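Reading a Failure Report: The Wiriya Grasping Runs
Handout 11 – Simulation and Its Limits
Instructor: Ulla Suominen 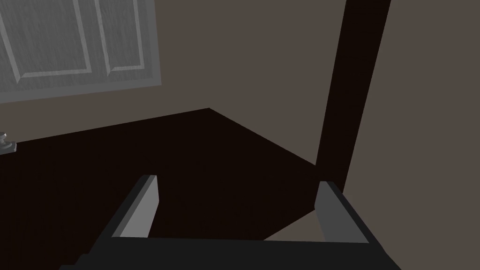 The report we are working from was written by Oddur Bisgaard after the May runs of the Wiriya controller. It claims a success rate of 90 percent at picking up a small block in a simulated room. When the same controller was moved to the arm in our lab, it hit the table on its second attempt and kept pushing until the emergency stop was pressed. Read the report before class. I would like you to read it as if you were paying for it.

1. What "success" meant

A run was marked successful if both fingers closed and the gripper then rose. Look at that rule again. Nowhere does it ask whether the block was between the fingers. Abla Sfeir went back through all 192 logged runs and found 15 counted as successes in which the gripper closed on nothing. She found them by comparing the final finger gap with the width of the block, a check that takes one line of code.

2. Contact

The report says contact forces were "within limits throughout." The limit was set in the simulator's settings file, and it was far higher than anything the real wrist can take. A number inside a limit tells you very little until you know who picked the limit. In the lab, the controller kept asking for more downward travel because its height estimate was wrong, and no rule told it to give up.

3. The camera tilt

Bisgaard blames the table strike on a camera mount that had shifted by a few degrees. Maybe so. I have two problems with this. The mount was never measured before the test, so we have no earlier value to compare. And a controller that drives into a table over a small tilt has a second fault, whatever happened to the mount – the report stops looking once it has found the first.

4. What to ask of any simulated result

Who wrote the success rule, and before or after the runs?
Which failures could the simulator not show at all?
What does the machine do when its reading is wrong?
Were the failed runs kept?

On the last one: the report's appendix includes only successful runs. Sfeir had to ask for the rest.

For next time

Rewrite the success rule from section 1 in two sentences or less. Then describe one bad run that would still pass your new rule. There is one, so keep looking. Kristaps Pētersons will have the full logs on the lab machine; please copy them before you edit anything.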